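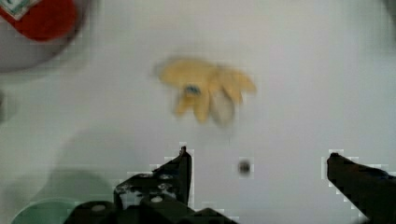 バナナの追熟を常温で遅らせるには、房のまま置くのと一本ずつ分けるのと、どちらがよいですか。
一本ずつ分けたほうが遅くなりますが、温度の影響のほうが大きいので、まず置き場所の温度を下げてください。

掲示板トップ > 食品保存 > 青果 > バナナの追熟と保管温度

1:kurabako
上の質問と回答は板の共通メモから転載。以下、条件の詳細を詰めたい。
当方の保管庫はGurkineの小型、設定は14℃。庫内の実測は上段と下段で差があり、下段のほうが低い。房のまま吊るしたものと、分けて棚に置いたもので皮の色の進み方を比べているが、差がはっきりしない。

2:hyohi_k
温度差のある庫内で房と単体を別の段に置いたら、比較にならない。同じ段に並べるべき。

3:kurabako
>>2
吊り具が上段にしか付かない。下段に房を置くと接触面が傷むので避けていた。

4:Rizwan Naqvi
業務用の室を扱っている者です。色の進み方はカラーチャートの番号で記録しないと、照明の違いだけで判定がずれます。また、購入時点で室の中で既にエチレン処理を受けているので、家庭で房を分けても自己生成分の抑制は限定的です。分ける効果は、過熟した一本を早めに取り除ける点にあると考えています。

5:mado_gawa
>>4
限定的というのは言い過ぎでは。果柄の切り口をラップで覆うと、うちでは黒点の出方が明らかに遅れる。

6:hyohi_k
>>5
対照は取ったのか。同じ房から取った果実を半分ずつ、覆うものと覆わないものに分けたかどうか。

7:mado_gawa
>>6
別の房。ただし同じ店、同じ日の購入。

8:hyohi_k
房が違えば収穫時の熟度も違いうる。それで「明らかに」とは書けない。

9:Rizwan Naqvi
>>5
ラップについては、切り口からの放出を減らすという説明が多いのですが、果皮からの放出もあるため、切り口だけ覆った場合の寄与は分けて測る必要があります。否定はしません。

10:tana_shita
冷蔵の話が出ていないので書いておく。緑の残るものを13℃より下に長く置くと低温障害で皮が褐変し、戻しても正常に熟さないことがある。十分黄色くなってからの冷蔵なら、皮は黒くなるが果肉は数日もつ。Nasbergの野菜室で12時間置いただけでは皮に変化は見えなかった。

11:kurabako
>>10
14℃設定で下段が13℃を切る時間帯がある。ログを見直したら、5月に入ってから46回、下限を割っていた。ほとんどは短時間。

12:tana_shita
>>11
回数より継続時間の合計を出したほうがいい。霜取り後の戻りで一時的に下へ振れているだけなら、果肉温度はほとんど追従しない。

13:kurabako
了解。センサーをDrenusの防水型に替え、果実の間に挟んで測り直す。房を4つ用意し、各房を半分に分けて同じ段に置く。切り口を覆う条件は次回に回す。

14:mado_gawa
次回に回すなら、こちらで先にやる。同じ房で半分ずつ。判定はチャートの番号で。

15:hyohi_k
湿度も記録しておいてほしい。乾くと皮の萎れと追熟による変化が見分けにくい。

16:kurabako
湿度計はあるが校正していない。相対的な変化だけ見る。結果はこのスレに表で貼る。

関連スレッド
・アボカドの追熟にリンゴは必要か
・Quirogaの棚板を湿度の高い庫内で使う場合の耐久性
・温度ロガーの記録間隔と電池寿命
・柑橘のカビ、新聞紙と不織布の比較
・家庭用野菜室の温度分布(過去ログ 589)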